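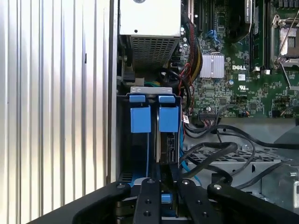 Extras casting for Restness, anyone been?

Saw the open call for the Restness shoot in Adley. Do I need headshots or is a phone pic ok? And is it paid??

trirkitz_fan
Phone pic is fine, plain wall, no hat. I did 3 days on their last one. 200 a day plus lunch, checks took forever tho.

Miah
Get there early. They wanted 30 people and roughly 400 showed up, line went round the block. Bring ID, they wont let you in without it

popcornlou
following, same quesiton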